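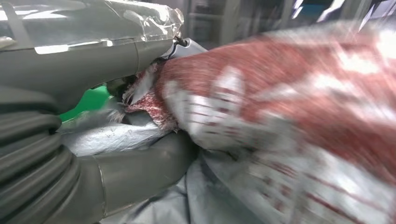 1. 왜 하필 천 접기였냐면요

트롤티츠 생활디자인 실습 과목 보고서입니다. 주제는 '줄무늬 천을 빨리, 예쁘게, 다시 꺼내기 쉽게 정리하는 법'이에요. 처음에 발표했을 때 다들 좀 웃었는데 저는 꽤 진지했어요! 우리 과 실습실에는 그릇 닦고 상 덮고 물건 싸는 데 쓰는 천이 서랍 하나에 다 들어가 있거든요. 한 장 꺼내려고 당기면 밑에 있던 것까지 줄줄이 딸려 나오고, 그걸 다시 쑤셔 넣고, 다음 사람이 또 당기고... 1학기 내내 그랬어요.

그래서 1월에 계획서를 내면서 목표를 하나만 잡았습니다. 누가 꺼내도 옆 천이 안 무너지는 서랍 만들기. 다림질이나 얼룩 빼기도 해 보고 싶었는데 (특히 얼룩!) 그건 교수님이 다음 과제로 미루라고 하셔서 뺐어요.

2. 준비한 것

천은 흰색과 붉은 계열이 섞인 줄무늬로 맞췄어요. 피흘러에서 나온 것도 있고 학교에 원래 있던 것도 섞여 있어서 두께가 조금씩 달라요. 정리함은 아브스카 칸막이 상자를 썼고요, 한 개에 1,498원이었습니다. 영수증은 부록에 붙였어요. 자는 집에서 쓰던 쇠자, 시간은 휴대폰 스톱워치로 쟀습니다.

천은 재기 전에 전부 한 번 빨아서 말렸어요. 새 천은 빳빳해서 너무 잘 접히니까 그대로 쓰면 결과가 좋게만 나올 것 같았어요.

3. 접는 방법 세 가지

가. 반 접기
그냥 반, 또 반, 또 반. 다들 집에서 하는 방식이에요. 제일 빠른데 모서리가 벌어져요. 세워 두면 얼마 안 가서 앞으로 스르륵 눕습니다.

나. 세로 삼단 접기
긴 쪽을 삼등분해서 띠처럼 만든 다음 다시 삼등분. 세워 두기에는 이게 제일 좋았어요. 문제는 첫 삼등분이에요. 눈대중으로 하면 한쪽이 꼭 남아서, 펼쳤다 접었다 하느라 시간을 다 써요.

다. 말기
돌돌 마는 방법입니다. 귀엽긴 한데 두꺼운 천은 가운데가 뚱뚱해져서 칸에 안 들어가요. 얇은 천만 있으면 저는 이걸로 했을 거예요.

한 장 접는 데 걸린 평균 시간은 반 접기가 14초, 세로 삼단이 39초였어요. 말기는 천마다 차이가 너무 커서 평균을 내는 게 별 의미가 없었고, 표에는 따로 적어 두었습니다.

4. 줄을 보고 접기

39초를 보고 좀 절망했는데, 연습하다가 줄이 눈에 들어왔어요. 흰 천에 적갈색 줄이 두 개 지나가면 그걸 자처럼 쓸 수 있겠더라고요. 다만 천이 구겨져 있으면 줄이 주름 사이로 숨어서 점선처럼 뚝뚝 끊겨 보여요. 그 상태로는 어디가 기준인지 알 수가 없어요. 그래서 접기 전에 양 끝을 잡고 한 번 당겨서 줄부터 펴는 순서를 넣었습니다. 이 동작 하나가 귀찮아 보여도 그다음이 훨씬 편해요. 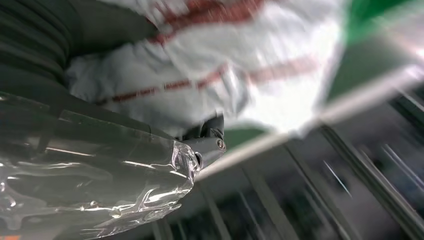

머틀 보이치크는 중간 발표 때 줄이 없는 천은 그럼 어떻게 할 거냐고 물었고, 줄이 있어도 줄 간격이 제각각이면 삼등분이 안 맞을 거라고 했어요. 맞는 말이라 그 자리에서는 대답을 못 했습니다. 집에 와서 간격이 다른 천끼리 다시 접어 봤더니 정말 폭이 안 맞더라고요. 그래서 '줄을 따라 접는다'를 '줄을 바깥쪽에 오게 접는다'로 고쳤어요. 폭은 칸막이에 대 보고 맞추고, 줄은 방향을 잡는 데만 씁니다. 줄 없는 천은 한쪽 모서리에 실로 작은 표시를 했고요.

5. 서랍에 넣어 보기

세로 삼단으로 접은 천을 접힌 등이 위로 오게 세워서 넣었어요. 줄이 위에서 보이니까 어떤 천인지 안 꺼내고도 알 수 있어요. 이 부분은 제가 제일 마음에 들어 하는 부분입니다 :)

칸을 꽉 채우면 꺼낼 때 옆 천이 같이 올라오고, 너무 비우면 쓰러져요. 손가락 두 개가 들어갈 틈을 남기는 게 제일 나았어요. 에밋 응우옌트란은 아예 두꺼운 천을 양 끝에 넣어서 책꽂이 받침처럼 쓰자고 했는데, 해 보니까 얇은 천이 확실히 덜 무너져서 최종안에 넣었습니다.

6. 아쉬운 점

접은 사람이 거의 저예요. 손에 익은 사람이 잰 시간이라 처음 하는 사람한테는 안 맞을 수 있어요. 왼손잡이인 친구는 삼단 접기 순서를 반대로 하는 게 편하다고 했는데 그건 설명서에 아직 못 그려 넣었어요. 그리고 젖은 천을 그냥 접어 넣는 문제는... 이건 접는 법으로 해결이 안 돼서 서랍 옆에 걸이를 달아 달라고 따로 신청했습니다.

설명서는 한 장짜리로 만들어서 서랍 안쪽에 붙여 놨어요. 그림이 삐뚤빼뚤한데 다음 주에 다시 그릴게요.

제출일 10/22/26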